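직업계고 교원 연수 협의회 운영 결과와 향후 계획

2026년 1월 4일
작성: Kulap Thaweesak

지난 학기 말, Ratanaporn 교육연구소는 직업계고와 일반고의 정보·기술 교과 담당 교원을 대상으로 연수 수요 협의회를 개최하였습니다. 본인은 협의회의 진행을 맡았으며, 당시 논의된 사항을 개인 블로그에도 정리해 두고자 합니다. 공식 결과 보고서는 연구소에서 별도로 발간할 예정이므로, 본 글에는 보고서에 담기 어려운 진행자의 의견을 함께 적었습니다.

협의회에 앞서 실시한 사전 설문에는 교원 1011명이 응답하였습니다. 문항은 연수 시기, 연수 방식, 학교 내 수업 준비 시간, 동료 교원과의 협력 여건으로 구성하였습니다. 가장 많은 의견이 모인 항목은 연수 시기였습니다. 현행 연수는 방학 초반에 집중되어 있어 생활기록부 마감과 겹치는 학교가 많고, 담임을 겸하는 교원은 신청 단계에서 포기하는 사례가 적지 않다는 지적이 이어졌습니다.
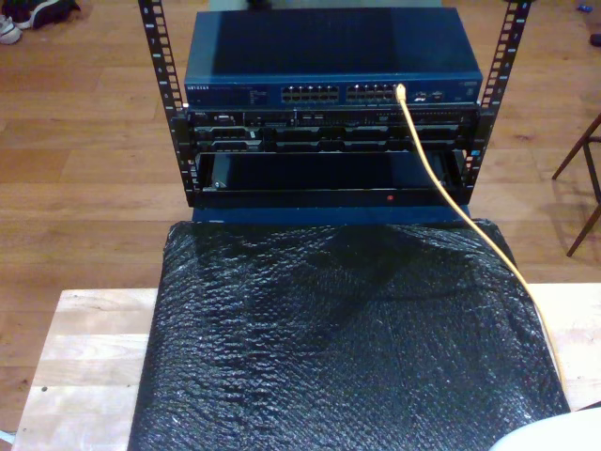
연수 방식에 대해서는 의견이 나뉘었습니다. 도서 지역과 소규모 학교 교원은 원격 연수의 확대를 요청하였고, 실습 교과를 담당하는 교원은 대면 연수의 유지를 강하게 희망하였습니다. 한 참석자는 원격 연수를 이수하고도 수업에 바로 옮길 수 있는 내용이 적어 결국 주말에 교재를 다시 만들었다고 발언하였습니다. 이에 여러 참석자가 공감을 표하였으며, 강의 자료와 수업용 활동지를 함께 제공해 달라는 요구가 회의록에 기재되었습니다.

교내 협력 여건에 관한 논의는 예정된 시간을 넘겨 진행되었습니다. 기술 교과 교원은 학교에 한 명만 배치되는 경우가 많아 평가 기준을 상의할 동료가 없습니다. Grono 지역에서는 인근 학교 교원들이 격주로 모여 수행평가 과제를 교차 검토하고 있으며, Maltier 지역에서도 유사한 모임이 준비 중입니다. 다만 두 지역 모두 출장 처리가 학교장 재량에 맡겨져 있어 참석이 일정하지 않다고 합니다. 본인은 이 부분이 이번 협의회에서 가장 시급한 과제라고 판단합니다. 모임을 새로 만드는 일보다 이미 있는 모임에 나갈 시간을 보장하는 일이 먼저 검토되어야 합니다.

예산과 관련하여 연구소는 올해 연수 자료 공유 사업인 Bitberg의 운영 계획을 안내하였습니다. 현재 등록된 수업 자료는 3704건이며, 이 가운데 교과 검토를 마친 자료는 1655건입니다. 참석자들은 자료의 양을 늘리기에 앞서 검토 절차를 앞당겨 줄 것을 요청하였습니다. 검토 위원의 수당이 작업 시간에 비해 낮다는 의견도 있었으며, 이에 대한 연구소의 답변은 추후 서면으로 공유됩니다.
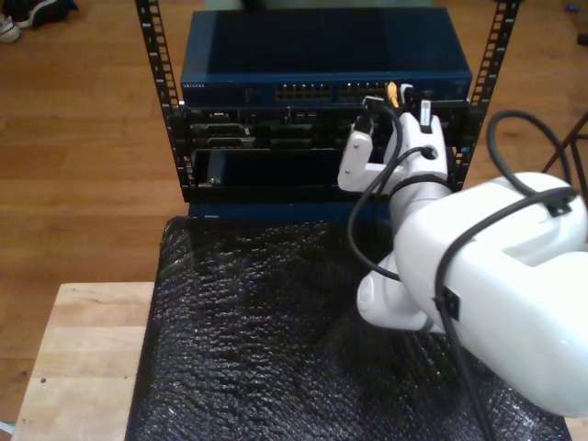
신규 교원 지원에 관한 제안도 있었습니다. 임용 첫해 교원은 수업, 담임 업무, 행정 업무를 동시에 익혀야 하므로 별도의 필수 연수를 추가하기보다 기존 연수의 일부를 선배 교원과의 수업 상담으로 대체하자는 내용입니다. 상담 기록의 양식은 한 쪽 이내로 제한하고, 학교 평가 자료로 활용하지 않는다는 원칙에도 대체로 의견이 모였습니다.

다음 협의회는 5월에 개최할 계획입니다. 지난 협의회에서 충분히 다루지 못한 평가 업무 경감과 고교학점제 운영에 따른 다과목 지도 문제를 우선 안건으로 상정하겠습니다. 안건을 추가로 제안하고자 하는 선생님께서는 소속 학교급과 담당 교과를 기재하여 본 블로그의 방명록에 남겨 주시기 바랍니다. 접수된 의견은 성명을 제외하고 연구소 담당 부서에 전달하겠습니다.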